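Rornora plate cell, Hultbridge
Recurring inspection, sheet 14, 27/01/2025
Filled in by: Andor Csonka

1. Fingers. Open, both tips checked for chips and play. Pass. The sheet asks for "even wear" and gives no limit, so I pass it every time and so does everybody else.

2. Floor panel. Two chalky white streaks in the marble pattern, both on the diagonal. Last October's sheet says "cosmetic." Maybe. I would like to know what made them before I sign for that word. Left open.

3. Corner, floor to back wall. Small bit of dark debris at the seam. Vacuum, do not blow it out with air.

4. Edge trim. Pressed by hand along the full length, no lift. Pass.

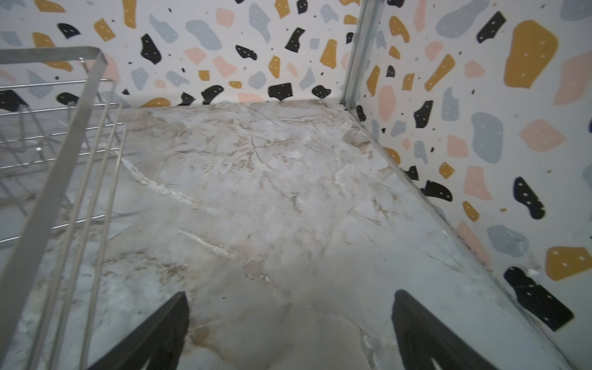 Corrado Martinelli: I'd close item 2. Run a fingernail across the streaks, and if it doesn't catch, they're cosmetic. We had the same argument at Arville and replaced a panel for nothing.

Fine, but a fingernail isn't a gauge. Item 2 stays open until somebody puts a straightedge on it.

5. Rack. Must not shift when pushed at the top rail. It moved a hair. Re-seat and check again after 10 cycles.

6. Dividers. Bent loops get replaced, not straightened. None bent today.

7. Grip on plate. Hold program 44 is supposed to stop short of marking the rim. I am told it does. I have not seen the test, and "Paredes set it up" is not a test.

8. Gripper cable. Check slack at both ends of wrist travel. Pass.

9. Camera bracket. Screws snug, lens wiped. Pass. 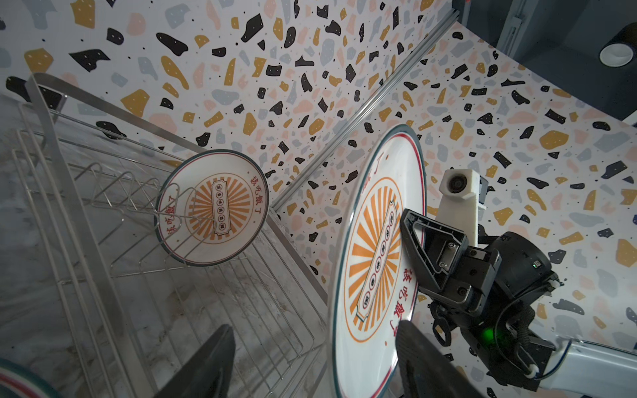
Items 5 to 9: plate in the gripper, rack at left.

Result: run permitted, items 2, 5 and 7 carried over to the next sheet. Work order 618 for the rack.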